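Gripper for a PC dismantling cell: two-finger or wait for the budget in December?

Forum: Buying and Planning / Small Cells

tabletop_iltitz
Posted 2/9/20

Hello all,

I ask for some advice before I sign the order. We are a small refurbishing workshop in Iltitz. Used office computers come to us on pallets, we open them, take out the drives, the memory and the cards, test what can be sold, and the rest goes to the recycler. At the moment all of this is handwork. I have permission to plan one robot cell for the easy part of the job.

The arm is already decided and is not in this budget. What I must still buy is the gripper, the fixture plates, a spare set of fingers and the cabling. I have 2248 for all of it, tax included, and I cannot ask for more until December.

My question is mainly about the gripper. Tarnico has offered me a two-finger electric one, with delivery in 3 weeks. It would take the larger part of the money. The other way is to wait, ask for a bigger sum in December, and buy a tool changer with a vacuum cup and a gripper together.

Thank you for your patience with my English.

----

ullance_bench
Reply

Buy the two-finger now. The vacuum cup sounds nice on paper, but inside an open case you have very few flat surfaces that are big enough. Also you learn nothing between now and December if you have no tool on the arm.

I would ask Tarnico for the finger drawings before you pay. If you can make your own fingertips, you save the price of the spare set.

----

kettle_and_crimp
Reply

I do not agree with the post above. A tool changer bought later costs more than a tool changer bought first, as you will redo the cable route and the programs. We did it in the wrong order at my last place and lost most of a spring.

What is your volume? If it is under 6 machines a day I would not automate it at all, and I would spend the money on two good electric screwdrivers and a better bench.

----

tabletop_iltitz
Reply

We have 21 machines on a normal day, sometimes more after a school or an office has closed. So I think it is worth it, but I understand the point about the screwdrivers, and one will be bought in any case from the small tools account.

About redoing the cables: is this really so much work? On our arm the cable would be outside, in a loop, so I thought it can be changed in one morning.

----

kettle_and_crimp
Reply

The cable itself, yes, one morning. The programs, no. Every point you have taught is for the length of the old tool. If you set up the tool frame properly from the first day then it is less painful, but please be sincere with yourself about whether you will do that.

----

jiang_parts
Reply

Both of you talk only about the gripper. In my experience the fixtures decide it. We use the Jiang plates as a base and print the holders ourselves, one holder for each kind of part, and the printing cost us roughly a tenth of what we had planned. The cost was in the hours, as each holder was drawn again several times.

Put a line for this in your budget. If you write "fixtures: own production" and leave zero behind it, your manager will later ask where the hours went.

----

ullance_bench
Reply

Agree with jiang_parts on the hours. And think about the table as well. You want slots, so that you can move the plate and clamp it again without drilling.

----

tabletop_iltitz
Reply

Thank you, this is useful. I have now made two lines, one for filament and one for hours. The table with slots we have already.

For those who asked me by message how our layout is meant: the computer lies on its side with the panel off, the plate with the printed holders is to the left of it, and the gripper comes from above with the fingers pointing down into the case. The processor socket has its bracket open and is empty, the graphics card and the drive are in their places.
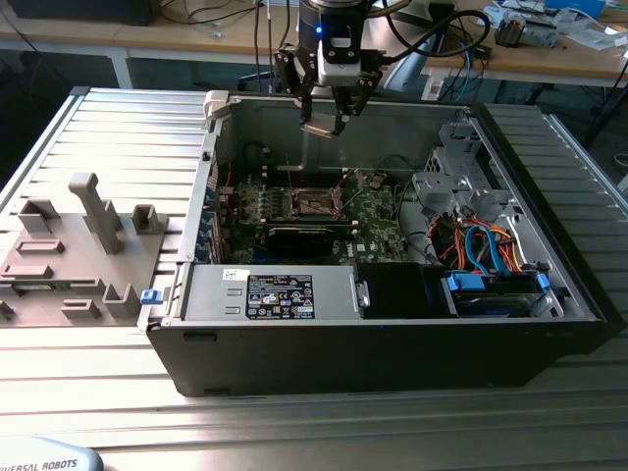
kettle_and_crimp wrote that he would still put the drive cage before everything else in the plan, as drives are where the resale money is, and that he would leave the graphics cards to a person for the first year.

----

jiang_parts
Reply

For drives, fine. But for cards I would at least try. Before you buy, measure the narrowest gap where the fingers must go in and send that number to Tarnico. Ask them to confirm in writing that it fits with the fingers open, not only closed. The data sheet usually gives you the stroke, and you need the outside width.

----

tabletop_iltitz
Reply

I will measure tomorrow on three different cases and write to them. If the answer is good I order the two-finger, without the spare set, and the tool changer goes on the list for December.

----

kettle_and_crimp
Reply

Reasonable. I would still have waited. Leave some slack in the cable for the changer when you tie it down.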